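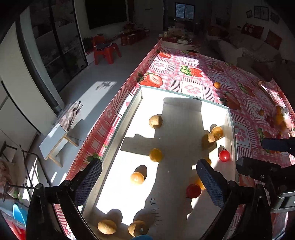
Photo: Inna Stetsiuk

My mother-in-law owned one good tablecloth, a heavy white damask thing that came out in December and went straight back into its drawer before the crumbs had settled. It spent the other eleven months folded in tissue paper on a shelf in her hall closet in Stiteswood, and when she died we found it there in beautiful condition, along with 23 cloth napkins that I don't believe anyone had ever wiped a mouth on. I loved her dearly, and I have thought about those napkins more than I would have guessed.

I bring this up because I have come around, slowly and with a good deal of backsliding, to the opinion that we ought to use our nice things on plain days. I mean the good plates and the crystal, the quilt your aunt made, the serving spoons from the wedding. I mean the perfume too, which goes off if you wait long enough. Mine did. It was called Culora, it was a present from my husband the year we moved, and I put on so little of it for so long that by the time I decided I was worth it on a grocery trip, it smelled like the inside of a suitcase.

Now, I understand the case for saving things, because I was raised on it. If you grew up in a house where money was tight, a good thing was a thing you might never be able to buy again, and you'd have been foolish to let a seven-year-old drink milk out of it. My own parents kept a set of Lindqvist glasses behind a sliding door, and we children were allowed to look. I don't hold it against them one bit! There was pride in having something whole and shining in the house, even if you drank out of jelly jars, and I suspect that on a hard day it did my mother good just to know the glasses were there.

But I am 38 years married this spring, and those glasses came to me, and for 30 of those years I kept them behind a door of my own. I wasn't poor and I wasn't waiting on anything in particular. I had simply picked up the habit along with the glassware. Then one summer our neighbor came over with a bag of peaches, every clean tumbler was in the dishwasher, and I reached up and took down the Lindqvists for iced tea. One of them broke the following week. I swept it up, felt bad until suppertime, and that was all that happened. 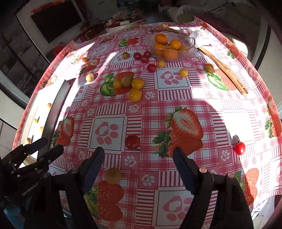 People tell me that if you use a thing every day it stops being special, and I have given that a lot of thought, usually while doing dishes. I suppose some of the shine does wear off. What you get in exchange is that it starts to belong to your life, and you know how it feels in your hand in the morning before you're fully awake. A scalloped glass bowl is a fine example. Most families I know have one put away for company, and it will hold a few orange fruits just as prettily with no company coming, even set out on a cloth covered with strawberries and paw prints. I would rather meet a bowl that way than admire it through a cabinet door.

My sister disagrees with me, and she has a point about the quilt. Some things can't be washed and can't be replaced, and if you have a scrap of lace that came over on a boat, by all means keep it flat and dark and show it to the grandchildren. I'd only ask her how many of her boxes really hold that kind of thing. When she moved to Cultano she paid men to carry 2 full sets of china up a flight of stairs, and she eats her toast off a paper towel.

The damask cloth lives in our kitchen drawer these days, under the dish towels, and it has a beet stain near one corner that I have tried everything on. The napkins go through the wash with the socks. I set the table with them last night for leftover soup, and my husband tucked his into his collar the way his mother would never have let him.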